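Ticket: gripper pose jumps when a second operator's marker enters view
Component: pose-tracker / marker association
Severity: high
Status: resolved, one follow-up open
Reporter: Kumaresan Gowda

Summary

Pose output from the hand-held grippers jumps sideways for a short stretch and then snaps back. Replay of the affected recordings through Feltora gives the same jump at the same point every time, so it is not a timing fault on the recording machine. The jump is large enough that the planner rejects the whole segment.

Setup

Tracker build from the June branch, default config. Inertial data and wide-angle video from each gripper go into the same filter. Marker detections are used as an absolute correction when they are available. Calibration files were regenerated before the first run and checked against the old ones. No difference worth noting.

Steps to reproduce

1. Load any recording from the shared floor with two or more operators.
2. Start the replay with the marker correction on.
3. Watch the residual on the correction step.
4. Wait until another operator's marker passes close to the one being tracked.

Expected: the correction keeps using the marker it started with.
Got: the correction picks up the other marker, the filter trusts it, and the pose moves.

With marker correction off there is no jump, but drift builds up over a long recording, so that is not a usable workaround.

Notes from first pass

I first suspected the lens model. Detections near the rim of a fisheye view are always worse than the ones near the middle, and the bad segments had plenty of them. I cropped the detector to the inner part of the image and ran the replay again. The jumps were still there, in the same places. Refitting the distortion terms made the residual a bit lower everywhere and changed nothing else.

Next I looked at what the tracker has to choose from when people work near each other. One marker board is large and tilted behind the nearer gripper, and another is small, further back, by the hands of a person standing near the pink armchair. Both are valid targets as far as the detector is concerned.
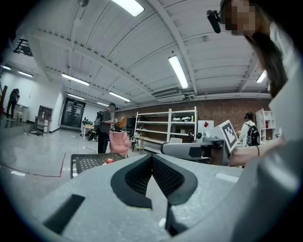
Narayanan Shetty: Have you checked whether the IDs are unique across the stations? We had the same symptom on the Sýkora rig and it came down to two boards printed from the same sheet. The detector will not warn you. It returns the ID it read and the association step takes whichever one is first in the list.

Reply from Kumaresan: Checked the ID table. They are unique on paper, but the loader was reading the table with the wrong dictionary size, so anything above the limit wrapped around. Two markers that are different in print came out as the same ID in the tracker. That explains part of it. I fixed the loader and reran.

Result after loader fix

Better, but not clean. The long jumps are gone. Short ones remain, mostly when the marker is seen at a steep angle. A flat square seen that way has two possible poses that fit the corners nearly as well as each other, and the solver was returning the one with the lower error even when the two were almost tied. The filter then had no reason to doubt it.

Changes made

- Association now predicts where the marker should be from the last state and drops any detection outside the gate. Before this, the gate was only applied after the match was chosen.
- The solver returns both candidate poses. The filter scores each one against the inertial prediction and takes the closer.
- If both candidates score badly, the correction is skipped for that step. Inertial data carries it until the next good detection.
- Gate size moved to the config file. It had been a constant in two places with two different values - my fault from the spring cleanup.

Test run

Replay set of 2,000 segments, all from the shared floor. Before any change, 900 were rejected by the planner. After the loader fix, 700. After the gate and the two-candidate change, 20.

Of those last ones, I went through each by hand. Most have the marker fully hidden for a long stretch and then a hard turn of the wrist when it comes back. The gate is too tight by then and throws out a good detection. Widening it for those segments brings the pose back, but a wider gate for everyone lets some of the old jumps in again.

Narayanan suggested letting the gate grow with the time passed without a correction. I tried it on a branch with a simple linear growth and a cap. It recovers the hidden-marker cases without hurting the others, as far as I can see from the plots. It needs a proper run before it goes in.

The other thing to settle is which markers belong to which gripper in a multi-operator recording. In the view I used for checking the new association, a gripper with a marker cube comes in from the left, and the person beyond the glass-topped table is holding one with a cube too. A second small one shows near the edge of the armchair. The overlay should keep these separate by owner and at the moment it draws them all in the same color. 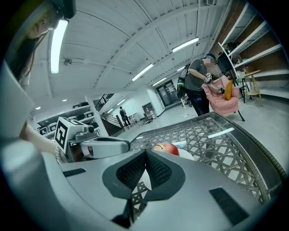
Wisness Motion Software - Perception and Tracking

Follow-up tasks

Overlay: color detections by owning gripper, and gray out the ones the gate dropped. The log already has the owner field, so this is only a change in the viewer.

Config check: the loader should refuse to start if two entries in the marker table resolve to the same ID. At present it overwrites the first entry and carries on. Narayanan has this one.

Growing gate: run the full replay set on the branch and attach the residual plots here. I also want the cap tested at a few values. The one I used was a guess.

Sitavach export: the exporter writes the corrected pose but leaves out the flag that says whether a correction was used on that step. Training code downstream cannot tell a corrected pose from a carried one. Add the flag as a separate column so old readers do not break.

Rollback

Set association_gate to off and solver_mode to single. This gives the old behavior apart from the loader fix, which should stay in whatever else is changed. Recordings processed with the old loader need to be run again from the raw files. The stored poses cannot be repaired after the fact, as the wrong match is already mixed into the filter state.

Log

09:10 loader fix merged
11:35 gate and two-candidate solver merged
14:20 full replay finished, numbers as given in the test run
14:50 status set to resolved, growing gate kept open as a follow-up
15:05 reprocessing started for the shared floor recordings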